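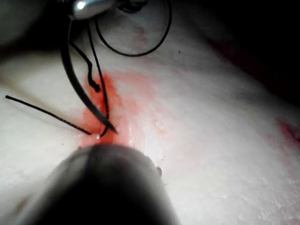

Home Guide Cases Alerts Help

4. Following a hearing in Jultbridge

1. Open Cases and type the case number, say 582, or a surname such as Maluleke.
2. Tap Follow. Bemamach now shows every new listing for that case, right down to the courtroom — lovely if you hate ringing the court office!
3. Under Event, pick Verdict, Sentence or Appeal.

Note: you can follow up to 16 cases at once.

Caution: listings change overnight. Check again before you set off, and switch your phone to silent in court.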